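8/19/18
Coffee corner, notebook of the Lennox workshop

Quiet Sunday in, so I have finally given the coffee table the attention I'd been promising it since July. The capsule machine has come off its old shelf and lives on the oak table now, with the teal tray next to it for glasses, and I must say I'm rather fond of the arrangement already (the grain on that table is lovely, and it was a shame to hide it under boxes of Fusano offcuts).

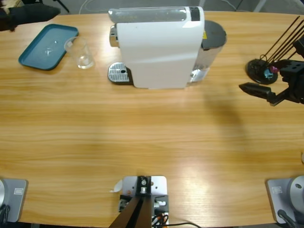

Could we please keep the glasses on the left, Vumotlow bench asks, as anyone left-handed has been reaching across the spout for months and it's a nuisance. Fair enough, and left it is. I've written it on the card by the door as well.

The tray is for glasses and drips, and I'd ask everyone to give it a wipe at the end of the day, along with the drip tray on the machine. A damp cloth does it. Please don't use the green scourers from the Prelleo cupboard, they scratch everything they touch.

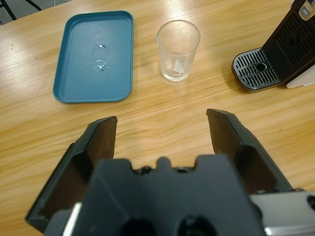 While I'm on the subject of cleaning, the grate wants lifting out and rinsing on Fridays, and I'd like us to descale every 1258 cups, going by the tally sheet. We stood at 2755 this morning, so we're well into the second stretch and there's plenty of time to order the powder. Fill the water tank from the filter jug if you can, our tap water is dreadfully hard.
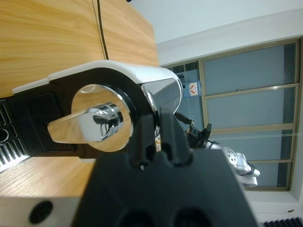
The lever needs a proper push until it stops. Half measures give you a thin grey cup and a bad mood, as I know to my cost! Capsules go on the round rack with the rods, and the spare boxes (72 in the last order) are under the sink behind the paper towels.

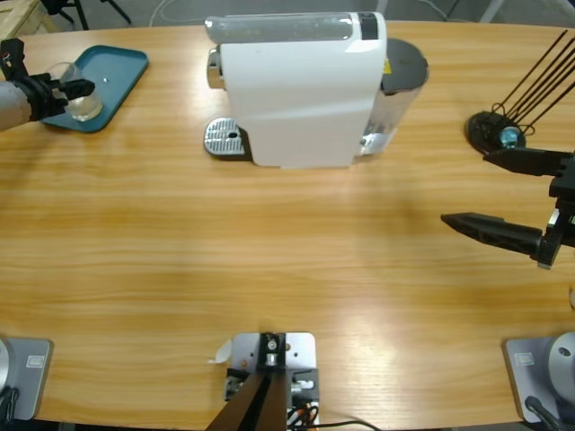
I'd still like a second tray, so that clean and used glasses don't end up sharing, and perhaps a mat under the machine to save the wood from rings. Will look in the catalogue tomorrow and put 20 pounds aside from the tea tin for it.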